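Handheld grippers for fabric: ribbed pads or flat silicone?
Forum: End Effectors and Tooling

gantrygoose
Okay so I've been swapping fingertips on my handheld gripper for most of May and I need opinions from people who fold more laundry than I do. I've got two sets. One is the flat silicone pads from Pustley, the other is the blue ribbed ones, two pads per finger. Same body, same wide angle camera, same wrist (mine, sore).

My test is dumb but repeatable. Drop a pair of sweatpants on the bed, pinch the leg, lift, fold over, let go. I did 24 lifts with each set. The flat pads dropped the cloth 7 times, the ribbed ones 4. Not a giant gap, but the ribbed drops were all on the thin stuff at the waist -- the leg fabric held every single time.

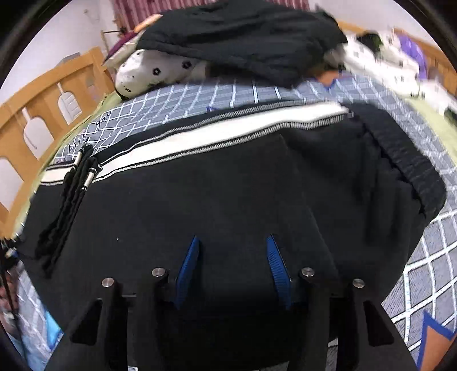
Ribbed blue pads down on the black sweatpants, striped pair with the drawstring.

What I don't love is letting go. The ribs hang on to the fleece a little when I open up, and the fold creeps back toward me. Anybody else get that?

mildtorque
Yep, I get that too. I open slower and pull straight back, and that mostly fixes it. Mostly!

Also, black pants with black gripper fingers would drive me nuts on the camera side. At least your pads are blue. I went all black on my first build and could barely find the fingertips when I was scrubbing through the video.

ragab_or_bust
Going to disagree with the whole premise, sorry. 24 lifts is nothing, and a person is doing the squeezing. You saw a drop with the flat pads, got annoyed, and squeezed harder next time. I know because I did exactly this when I compared my Ragab arm's stock fingers with printed ones. Put both sets on a motor with a current limit and then we can talk.

gantrygoose
Fair on the squeezing. I did alternate sets every few lifts so I wouldn't drift too far, but yeah, I have no force reading. I don't totally buy that it has to be motorized though. I'm using this thing by hand, so how it does by hand is kind of what I want to know?

ragab_or_bust
Sure, if the data stays on the handheld. If you ever train on it and run it on an arm, the arm isn't going to give it that little extra squeeze you don't know you're giving.

widby_user
I run a Widby controller with a cheap parallel gripper and I've had both kinds of pads on it. Ribbed wins on sweats and towels, flat wins on t-shirts, and neither one is any good on a drawstring. I'd be more worried about those metal tips on the cords than the ribs. Mine caught one and it popped a pad right off.

mildtorque
Oh man, drawstrings. I just tuck them in before I start.

widby_user
Isn't that cheating though? Real pants have strings flopping around.

mildtorque
It's cheating a little. I'm fine with it.

gantrygoose
Leaving mine out for now. I'll try opening slower tonight, and I ordered a softer ribbed set from Trovunness that should be here in some 5 days. I'll rig up a spring stop too so the squeeze is the same on both -- happy now, ragab?

ragab_or_bust
Happier. Post the drops per fabric when you have them, and do t-shirts.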